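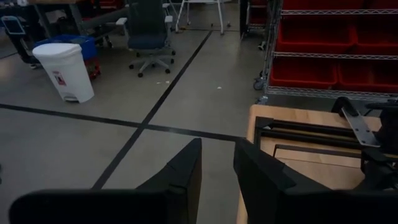
Workshop bench hours change in July

Starting in July, the shared workshop on Bouchard Street will open at 10 in the morning and close at 9 at night. The old opening time of noon left out a lot of members who work evening shifts, and the survey in spring came back strongly in favor of an earlier start. The late session stays as it is.

Bench booking is moving too. The paper sheet by the door will come down at the end of June, and all bookings will go through the Hustix calendar. If you already use Hustix to reserve the kiln or the sewing room, your login is the same. If you don't have one, write to Hayley Wragg at the front desk and she will set you up. Please allow two working days.

You can book a bench for up to four hours at a time and hold two bookings at once. Projects that need to stay clamped or glued overnight are fine, but put a note on them with your name and the date you will be back. Anything without a note goes to the shelf in the hall. Things on the shelf are kept for 29 days.

A few smaller items from the last members' meeting:

Dues stay the same for the rest of the year. Kwesi Owusu went through the numbers and the increase in the electric bill was covered by the spring tool sale, with 300 dollars left over. That money will go toward new blades for the band saw and a second shop vac. The old vac still works but the hose has been taped in three places.

The wood rack has been sorted by length. Short offcuts are free to take. Full boards belong to whoever wrote their name on the end grain, so please check before you cut. There have been two mix-ups since April, both with maple.

Yaa Mensah is running her sharpening class again, chisels and plane irons only. There is room for 12 people and the class meets twice, in the evening, starting at 6:30. Bring your own tools if you have them. She has a few loaners. Knives will be a separate class in the fall if enough people ask for it.

Bukola Danladi is looking for someone to take over the lending library of hand tools. The job takes a couple of hours a month, mostly checking things back in and chasing late returns. The list is already in a spreadsheet and she will show you how it works.

The side entrance will be locked during the first week of July while the step is repaired. Use the main door on Bouchard Street. The loading door can be opened for large lumber deliveries if you call the desk the day before.

Still missing: the long bar clamp with the orange handle, and the left-hand work glove from the welding shelf.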